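Julleo Play Resource Service
Equipment Support Desk
Ticket 287
Category: Role-play sets, kitchen
Item: Plarier kitchen and play food set, loan reference 3888
Status: Closed, one item carried over
Opened in March

Summary of request

The Feyisa center reported that its Plarier set could not be matched to the printed contents card supplied with it. The card lists one colander, one frying pan with spatula, one plate, two bowls, one cup and an assortment of play food. Staff at the center were unable to determine which green piece was the colander and which the cup, and whether the ketchup bottle belonged to the kitchen set or to the separate grocery set. The center also requested cleaning instructions for the banana and advice on the holes in the activity table.

Entry 1, 9:15 a.m.

The pieces were laid out on the white activity table and compared with the card. The colander is the large oval piece in mint green with the perforated base. The cup is the smaller green piece with its own handle. The red ketchup bottle with the white cap is listed under the kitchen set and should remain with it.

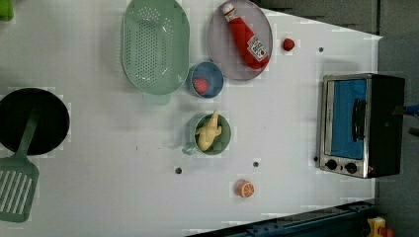

Feyisa center: Thank you for the clarification. Our copy of the card shows the colander in yellow, and the cup has no handle in the drawing. Please confirm whether we hold an older card, as we would prefer to replace it before the set goes back on the shelf.

Entry 2, 10:40 a.m.

The center holds an older card. Card 200 was withdrawn and replaced by card 284, on which the colors are correct. A replacement has been placed in the outgoing mail. The old card should be discarded and the new one attached to the inside of the storage box lid.

Entry 3, 11:20 a.m.

The banana was examined separately. It is a soft fabric piece in pale yellow, made in the form of a partly opened peel. A narrow patch of blue shows in a gap between two of the flaps. This desk could not establish whether the blue is a tag, stitching or something lodged in the opening, and the matter was referred to Priltex, the supplier of the soft pieces.

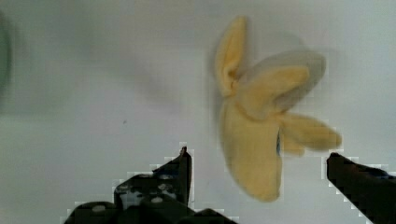
Priltex replied that soft food pieces should be surface cleaned with a damp cloth and mild soap, and must not be soaked or placed in a dishwasher with the plastic pieces. Where any material shows between sections, the piece is to be held back from loan until the seams have been checked by hand.

Entry 4, 1:30 p.m.

The center was advised accordingly. The banana is to be kept apart from the set until the check has been recorded. All other pieces may be used. Plates, bowls and play food should be returned to the box in the order given on card 284, with the smallest food pieces in the inner tray.

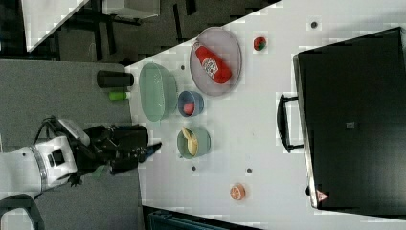 May the set be lent while one piece is held back?

The set may be lent, provided that the missing piece is noted on the loan slip and initialed at the desk.

Entry 5, 2:10 p.m.

With regard to the table, the small holes in the white top are part of the fitting pattern and do not indicate damage. Covers can be ordered from this desk under the furniture heading. Until they are fitted, centers are asked to look beneath the table at the end of each session and to return any small item found there to its box.

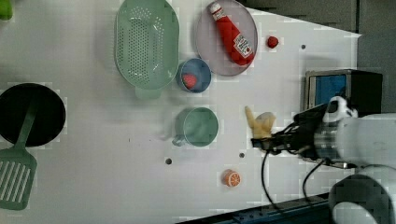
The same procedure applies to every table of this pattern held by the center, including those kept in storage. Requests for covers should state the number of tables and the room in which each is used.

Resolution

Contents card replaced. Ketchup bottle confirmed as part of the kitchen set. Table covers to be ordered by the center. Seam check on the banana carried over under the same ticket number and pending a written note from the center.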